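Filed under: Care & Cleaning > Shoes and Boots

Washing canvas shoes by hand

Canvas shoes last longer when they stay out of the machine. The drum bends the soles, and hot water softens the glue. A basin and an old toothbrush will do the job.

Take out the laces and insoles first. Knock the soles together outdoors and brush off dry dirt with a stiff brush. Mix a teaspoon of dish soap into a quart of cool water. Scrub in small circles, working from the toe back, and rinse the brush often. Laces can soak in the same water while you work.

Rubber edges clean up with a paste of baking soda and water. Leave it on for ten minutes, then wipe. Don't use bleach on white rubber, which yellows afterward.

Rinse with a damp cloth instead of holding the shoe under the faucet. Stuff the toes with plain paper towels. Newspaper ink can rub off on a light lining.
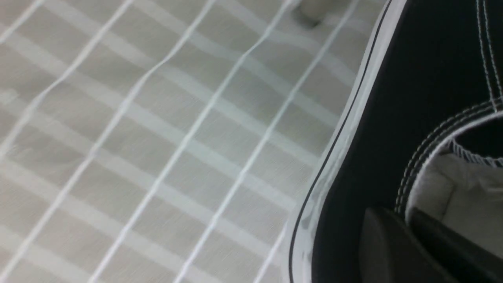 Dry them in the shade with the tongues pulled forward, and change the paper after an hour. A radiator or a clothes dryer will shrink the canvas. In August mine are ready by the next morning, but in winter allow two days.

Black canvas fades in strong sun, so store it in a closet. Put the insoles back only when both sides feel dry.

Tips by Chi-keung Yen

© Judthorpe Home Notes | Contact us | Back to top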